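Volleyball Gear Care at Home: What Works and What's Just Talk

By Lorena Espinoza
20 Jul 2018

Every summer the same tips get passed around the bleachers, and every summer I try a few of them on my own kids' stuff. Most are harmless. A few will ruin a pair of knee pads. I wash for two players, one in middle school and one on the varsity bench, so I've had plenty of chances to be wrong.

Knee pads

The freezer trick is the one I hear most. You put the smelly pads in a bag, freeze them overnight, and the smell is supposed to be gone by morning. Mine smelled fine while they were frozen. By warm-ups they smelled like knee pads again. Cold slows things down for a while and doesn't wash anything out.

Turn the pads inside out, put them in a mesh bag, and run them on cold with half the detergent you think you need. Skip fabric softener completely. It coats the stretchy part and then the pads slide down to the ankles. Hang them by the narrow end. I don't put them in the dryer, even on low, whatever the box says. I cooked a pair of Barros pads that way and the foam came out with a crease down the middle that never left.

Vinegar does help a bit. A soak of 15 minutes in a sink of cool water with a cup of plain white vinegar, then the regular wash. I wouldn't soak them all night. I tried it both ways and couldn't smell a difference.

Jerseys

Wash them the same night. I know you're tired. A jersey left in a gym bag until Monday is a different job from one that goes straight into the machine.

Hair spray for ink stains: I don't believe in it anymore. The old sprays had more alcohol in them, and that was doing the work. Plain rubbing alcohol on a cotton ball is cheaper, and you can see what you're doing. Test it on the hem first, and keep it off the numbers. Heat-pressed numbers don't like alcohol and they don't like the iron either. If a number starts to lift at the corner, leave it alone and tell the coach. Our team has had more jerseys wrecked by parents with irons than by sweat.

Somebody gave me a bottle of Plustisska sport wash and told me it would change my life. It got the shirts clean. So did the store brand. I finished the bottle and didn't buy another.

Shoes

Newspaper works. I was ready to make fun of it, but it works: ball it up, stuff it in, swap it once before bed. Dryer sheets in the toe only give you shoes that smell like two things.

For slippery soles, wipe them with a damp rag before the match and let them dry. People will tell you to use cola, sugar water or, I swear, hair gel. All of those grip for a few points and then pick up every bit of dust on the floor. If your gym is dusty, keep the damp rag on the bench and use it between sets.

Don't wear court shoes in the parking lot. This one gets repeated so often I figured it was a myth too. My older one wore hers outdoors all last November and the soles were slick and full of grit by the end of the month.

Balls and the pump

Wet the needle before it goes in. Some people use spit, and I'd rather they didn't. A drop of glycerin is better than water if you have it, but I wouldn't make a trip to the drugstore. Never use cooking oil. It goes sticky inside the valve.

The squeeze test is where I get stubborn. I've watched grown men press a ball with their thumbs and announce that it's perfect. A cheap gauge settles the matter — the right pressure is printed next to the valve on most balls, and thumbs can't read. My Nurard gauge has been dropped on concrete plenty and still agrees with the one at school.

Clean a leather ball with a barely damp cloth. No baby wipes, please. They leave a film, and the setter will be the first to complain.

The work table

I do all of this on the kitchen table with an old cloth over it. Plaid hides a lot. Any heavy cotton will do, and you can shake it out over the back step when you're finished. Plastic covers get recommended because they wipe clean, but small screws and needle tips skate right off them.

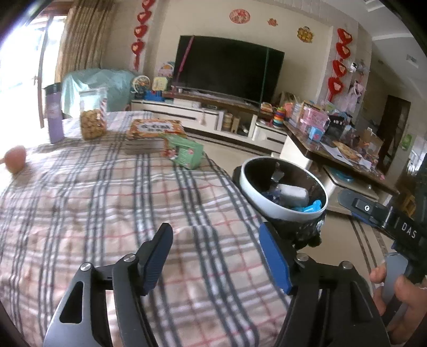 An old plaid tablecloth is cover enough.

If you do buy plastic anyway, put a hand towel in the middle and keep the little parts on that.

Gym bags

Baking soda is oversold. Sprinkle it in a bag that hasn't been washed and you have a dirty bag with powder in it. Empty the thing, turn it out, vacuum the seams, wipe the lining with dish soap and water, and leave it open overnight. Then use the baking soda if you still want to. Charcoal pouches are fine but slow. I had 2 of them in one bag for a whole season and I still don't know if they did anything.

Water bottles

Take the rubber ring out of the lid. If you've never done it, do it over the sink and don't look too closely. A bottle brush and hot soapy water will do the rest. I've read that you can clean them by shaking rice inside, and you can, but then you get to pick rice out of the spout.

Next time I'll get to athletic tape residue, where the peanut butter people and I have a disagreement.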